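2026年10月25日 石材间,下午到晚上

接着弄 Bemton 那批白色大理石台面的去渍和补缝。上周的记录写在散页上了,夹在本子后面,有空誊过来,先不管。

今天主要三件事:敷料去油、裂缝试色、封护剂对比。第三件没做完。

### 敷料

试块用的是 Plorkach 的边角料,编号 127 那块,背面有旧锯痕,好认。油渍是自己滴的,食用油加一点咖啡,放了几天,中心发黄,边上一圈发灰。

配方:

- 高岭土 300 克
- 小苏打,一小把,没称(下次称!)
- 丙酮,加到花生酱那种稠度

第一遍太稀,往下淌,刮掉重来。第二遍干了一点,能立住。盖保鲜膜,四边贴胶带,中间扎几个小孔。6 小时后揭膜,再敞着晾。

揭下来粉块上有明显黄印,说明吸出来了一些。石头上中心淡了不少,外圈那道灰还在。外圈可能已经不是油,是表面轻微被蚀掉了光,这个敷多少遍都没用,得磨。侧着灯看,外圈确实哑一截。所以以后先侧光看,分清是"渍"还是"蚀",再决定敷不敷。今天白浪费一遍丙酮。

丙酮味大,窗开着,排风也开着。手套换丁基的,丁腈那双一碰就发软。

### 纹路走向

补缝之前先把纹理的事写清楚,之前跟甲方说来说去说不明白。白底灰纹的料,纹从后沿往前斜着走的时候,裂缝如果顺着纹,补完基本看不出;如果横着切纹,色调再准也会断一下。断的那一下眼睛很容易抓到,比颜色偏一点还显眼。

所以横切的缝要"接纹":底色填完之后,拿细笔把灰纹从缝的一侧拉到另一侧,拉过去一点点,收虚。别画实。画实了像铅笔线。

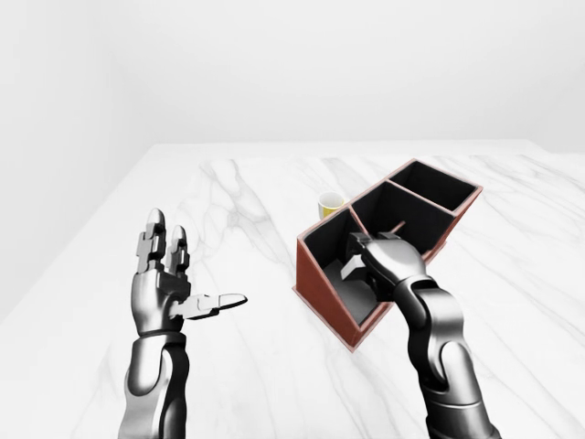 白底灰纹台面,渲染图。纹从后沿斜着往前走。

另外灰纹本身不是一个灰。偏暖偏冷都有,同一条纹里也会变,粗的地方反而淡,细的地方深。调色的时候别只调一罐灰,至少两罐,一暖一冷,笔上现混。

### 裂缝试色

胶用 Wasetti 的透明环氧,色浆是 Lappalainen 的白、黑、土黄。试了四条假缝,都在废料上开的。

A:纯白。太白,像牙膏。废。
B:白加极少土黄。湿的时候很对,固化后偏黄。
C:白加极少土黄加一点点黑。固化后最接近。侧看略闷。
D:同 C,另掺大理石粉。闷的问题好多了,有点颗粒感,打磨后跟石头吃光差不多。但是粉多了不好流,缝底有气泡。

结论先定 D,粉减半,在试一次。气泡的问题:先灌一层不掺粉的打底,半固化再上掺粉的。热风枪远远扫一下,别烤,烤了发黄更快。

注意 B 的教训,湿色不算数。以后看色一律等固化,并且要在台面实际用的那种灯底下看。工作间的灯偏冷,拿到窗边完全两回事。

色浆一定用牙签尖蘸,别用刮刀。黑的尤其,刮刀角上带一下就过头,往回救要加一大堆白,整杯的量就不对了,固化剂比例也跟着乱。今天就这么废了一杯。

### 打磨

刀片先刮平,刀片要新,倾角放低,往一个方向推。来回刮会把缝边带出小缺口。

然后水磨,从 300 目起,接 500 目,再往上走。跳目的那块又看到划痕了,侧光底下一片弧线,只好退回去重磨。省那几分钟没意义。每换一道都要把水和泥擦净,海绵也换,粗砂粒留在海绵里等于没换。

局部磨的时候圈要放大,磨一小点就是一个坑,手摸不出来,反光里一看就看到了。因该从一开始就往外扩开磨,越往外力越轻。

最后草酸粉抛光,湿布垫,低速。时间宁短勿长,抛过头表面会起橘皮一样的波纹。先停下来擦干看,不够再补。

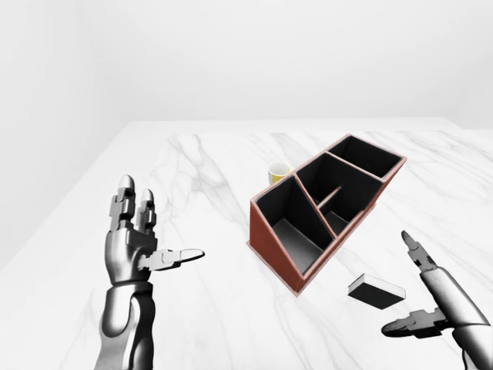
抛完用清水过两遍,把残粉带走。没洗净的话封护剂上去会发白,一块一块的,很难看,而且得全退掉重来。洗完不要马上封,石头里还有水,放过夜。急的话拿风扇吹,不要用热风。

### 封护剂(未完)

两种,一种溶剂型,一种水性,瓶子上贴了甲、乙,原标签留着别撕。试块一半一半,中间贴胶带隔开。

甲:上得顺,渗得快,干后颜色稍微深一点,灰纹更明显。甲方可能喜欢,也可能嫌灰。要拿样给他们看,口头说不清。
乙:几乎不变色。滴水试,水珠立得住,但边上有点往外洇。可能一遍不够。

两种都还没做油试。油试要等完全固化,明天不行,再后面。记得把滴油的时间写在胶带上,上次忘了写,等于没做。

酸试也一样:柠檬汁、白醋各一滴。预期两种都挡不住蚀,封护剂挡的是渗,挡不了酸。这句要写进给甲方的保养说明里,加粗,放第一条。每次都有人以为封过就可以随便放柠檬。

保养说明草稿,想到哪写到哪:

- 洒了就吸,不要抹,抹会摊开
- 中性清洁剂,兑稀,软布
- 不用醋,不用去水垢的东西,不用带粉的去污膏
- 杯垫要用,热锅不要直接放
- 有底脚的东西看一下底脚,金属的贴毡垫,生锈渗进去很难敷出来
- 封护层隔一阵滴水试一下,水不成珠了就补

锈渍那条以后单独开一页,敷料配方不一样,不能照今天的来。

### 杂

水磨机的插头接触不好,晃一下就停,先贴了条子不许用,换插头。

高岭土剩半袋,丙酮快没了。Lappalainen 的土黄盖子裂了,拿保鲜膜裹着,别倒放。

Bemton 的交货日写的是12月,但安装那边想提前看一块完整的样板。样板就用 D 的配方做,缝选一条横切纹的,难的先过了,顺纹的不用担心。拍对比照要固定灯位,上次补前补后两张灯不一样,没法比。

待办:

- [ ] D 减粉重试,先打底
- [ ] 127 外圈那道灰改用磨的
- [ ] 乙再上一遍,重新滴水
- [ ] 问 Plorkach 同批料还有没有边角
- [ ] 小苏打称重补记
- [ ] 散页誊过来

地漏堵了,泥浆先舀到桶里沉着,上面的清水再倒。桶在门后。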